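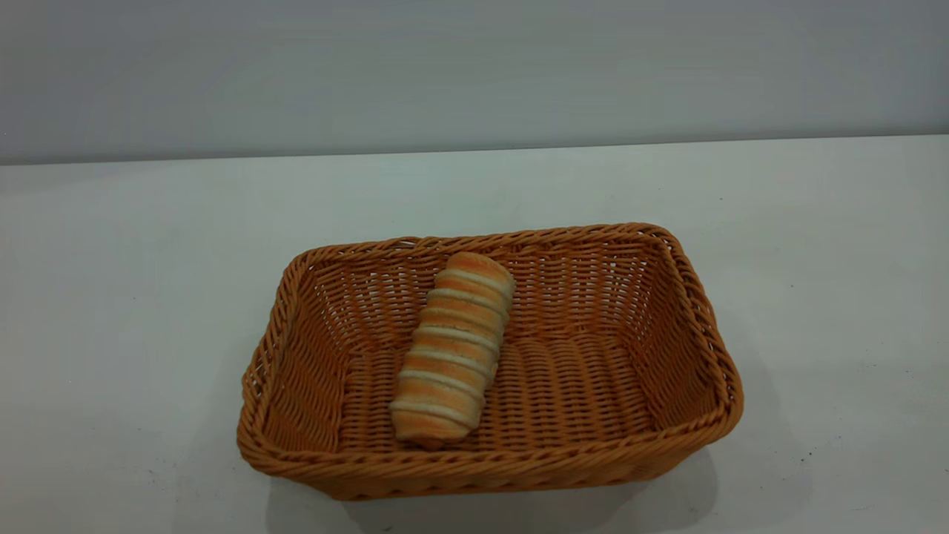
Pretcombe Bread Program to Add Second Kitchen and Morning Pickup in March

PALTPORT – The Pretcombe Community Bakery will open a second kitchen in Paltport in March and begin a morning pickup service for households in the east end of the city, the bakery announced. The new kitchen will be at the former Marti dry goods store, which has been vacant for several years.

The move lets the bakery raise the number of households in its weekly bread program from 518 to more than 1,000 over the course of the year. The program sells bread on a sliding scale. Members choose what they pay each month, starting at no charge, and pick up their bread at a set time and place.

"We have had a waiting list since our second year," said Zulema Vergara, executive director of the bakery. "Most of the people on it live east of the rail line, and the bus ride to our current building takes close to an hour with the transfer. Putting a kitchen on that side of town was the simplest way to fix it."

Pretcombe signed a ten-year lease on the Marti building last fall. The ground floor will hold the ovens, a mixing room, cold storage and a small front counter. The upper floor will be used for classes and for office space now rented elsewhere. Renovation work includes a new gas line, a floor drain, an accessible restroom and a ramp at the side entrance. The original storefront windows and tin ceiling will stay.

Clisen, a Paltport kitchen supply company, is providing the two deck ovens at cost and will service them for the first three years. The remainder of the equipment budget has been raised from members and local businesses.

Pickup hours

Morning pickup will run from 6:30 to 9:00 at the Marti building. The bakery currently offers afternoon pickup only, and a survey of members last year found that many who work evening shifts were sending a relative or missing their bread altogether. Afternoon pickup at the original location will continue with no change in hours.

Members may switch locations at any time by calling the office or speaking with staff at the counter. Those who do not request a change will stay where they are. Bread not picked up by closing will go to the Paltport shelter network the same evening, as it does now.

What will be baked

The new kitchen will bake rolls, sandwich loaves and a whole wheat country loaf. Rye and seeded breads will still be made at the original building and sent over by van twice a week. Head baker Cristóbal Fuentealba said the roll recipe is the same one the bakery started with, apart from a longer rise. 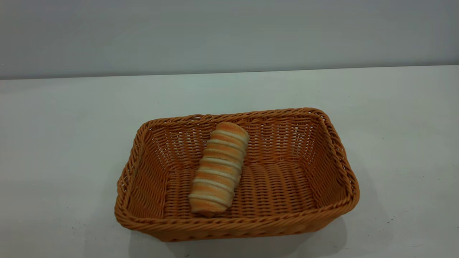 "Rolls are what people ask for most, and they are what we run out of first," Fuentealba said. "They work for school lunches, they freeze well, and a person living alone can take two or three and not waste anything. With the new ovens we can bake them overnight and have them on the counter when the doors open."

Members will be able to order rolls singly or by the bag. A standard share will be two loaves or one loaf and a bag of rolls. Flour will come from the same regional mill that supplies the original kitchen. Ingredient lists will be posted at the counter and printed on bag labels in English and Spanish. Both kitchens handle wheat, milk and sesame, and neither can guarantee that any product is free of them.

Jobs and training

The bakery expects to hire 30 people for the new kitchen, including bakers, drivers and counter staff. All positions will be paid, and applicants do not need previous baking experience. Overnight shifts will carry a higher hourly rate.

Saranya Krishnan, who manages training, will lead a six-week paid course for new hires. The course covers mixing, shaping, oven work, food safety and basic equipment care. Graduates who are not placed at Pretcombe will get help applying to other kitchens in the area.

"A lot of our current bakers came to us from other kinds of work," Krishnan said. "We teach the job from the beginning and pay people while they learn it."

Applications for the first course are open now and will close when all places are filled. Interviews will be held at the original bakery.

Household sign-up

The first 500 new places will be offered to households already on the waiting list, in the order in which they joined. Letters will go out in February. Households will have three weeks to reply, and any places left after that will open to the public. No proof of income is required.

Ximena Orellana, who coordinates membership, asked people on the waiting list to check that the bakery has their current address and phone number. Updates can be made by phone or in person at the front counter.

An open house will be held at the Marti building before the first pickup day. Visitors will be able to tour the kitchen, meet the staff and sign up for classes. The date will be posted at both locations.

About Pretcombe Community Bakery

Pretcombe Community Bakery is a nonprofit bakery serving Paltport and nearby towns. It was founded by neighbors working out of a borrowed church kitchen, with 72 member households in its first year. It is supported by member payments, counter sales and donations.

Media contact: Zulema Núñez, Communications, Pretcombe Community Bakery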